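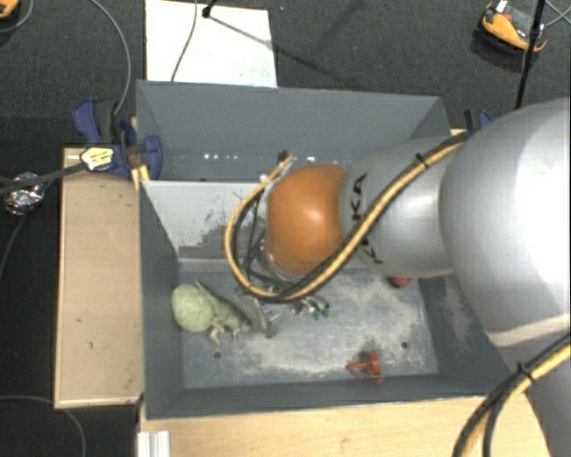 Fig. 1. KUKA arm over a gray bin, with yellow and black cables looped past the orange joint.

4. Results and Limits

The Korberg rain gauge record was compared with the Sirkico reanalysis grid for the winter half-year. Daily totals under 2 mm were dropped from both series. After screening, 582 paired days remained, with most of the gaps falling in February, when the gauge funnel iced over.

The grid reads low on heavy-rain days and slightly high on light ones. Correcting for gauge height removed around 30 percent of the mismatch. The remainder is probably due to wind undercatch, which we could not test without a second gauge at Nandwood.

No trend is claimed. The record is too short to separate a warming signal from year-to-year swings in the storm track.

Data cleaning: E. Kļaviņa. Regression and text: D. Šimkus. Submitted 10 August 2018.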